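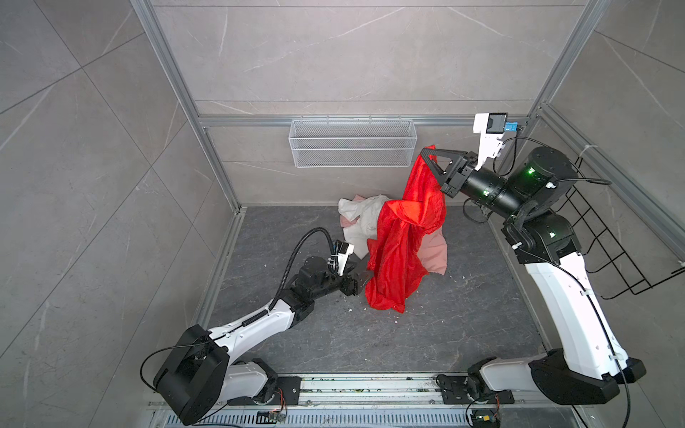 Clenis Thin Cloths, Mixed Colors
Sold by Skoltham Home Goods
In stock, ships from our Cirkport store

Hi, Lama Sabbagh here. I write most of the pages on this site, and I've been putting this one off for ages because how do you get excited about a cloth? Well, I've been using these at home since the fall and I'm a little excited, so bear with me.

Clenis cloths are thin. I'm saying that first so you don't order them thinking you're getting a big fluffy bath towel (two people did, and we sorted it out, no hard feelings!). They're light, they bunch up small, and they dry fast on a rack. I keep a stack by the sink, one in the car, and a few in the bathroom for the mirror.

Colors

They come in red, white and pink. The red is really red, with a shine to it that the other two don't have as much of, and it's the one customers walk over to in the store. Fadi Boutros, who does our buying, was sure the white would sell best and ordered 400 of them. We still have plenty of white, if you're wondering.

The pink is harder to pin down. On my screen it looks like a pale baby pink, and then in other light it goes closer to salmon. If you're trying to match it to something, come by and hold it up in the store, or write to me and I'll mail you a swatch.

How I wash mine

Cool water, a small squirt of regular detergent, no fabric softener. Softener leaves a film and then they just push water around the counter. Wash the red by itself the first couple of times! I did a mixed load in January and ended up with a white one that I now use only for shoes.

I don't iron them. You can, on the lowest setting, but they're cleaning cloths and I have other things to do on a Sunday.

Folding and storing

Okay, so this is the part people email about. Thin, slippery cloth doesn't like to stay folded, and if you pull them out of the dryer in one lump they twist around each other. Grab one by a corner, lift it clear of the pile, give it a shake, and lay it flat before you start on the next. Then in half, in half again, and smooth it with the side of your hand.

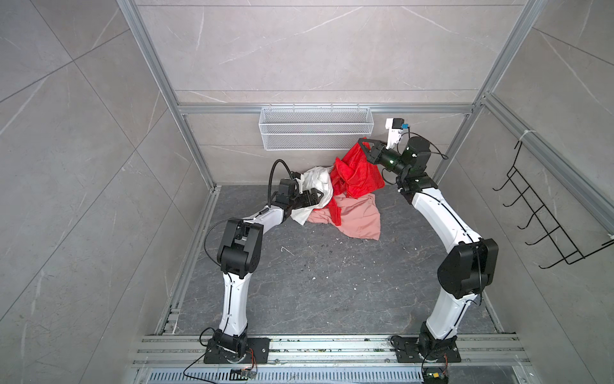 After that I roll mine, and they go in a basket standing on end so I can see which color I'm grabbing. The Rizk wire baskets we carry are the right depth for it, but any basket will do, and so will a shoebox.

Shake them out before they go back in, too. Crumbs love to hide in the folds, and then you unroll one over a clean table and, well.

Sizes and packs

Single cloth: choose your color
Mixed pack: red, white and pink
Size: 60 cm square
Care: cool wash, line dry or low tumble, no softener

We got 300 mixed packs in the last delivery and they're moving faster than the singles, so if you want a pack I'd put it in your cart soon. The next delivery isn't booked yet.

Returns

Unused cloths can come back to the Cirkport store any time, with or without the wrapper. If a hem comes loose on you, send me a picture and I'll put a new one in the mail. I've had to do that once so far, and it was for my aunt.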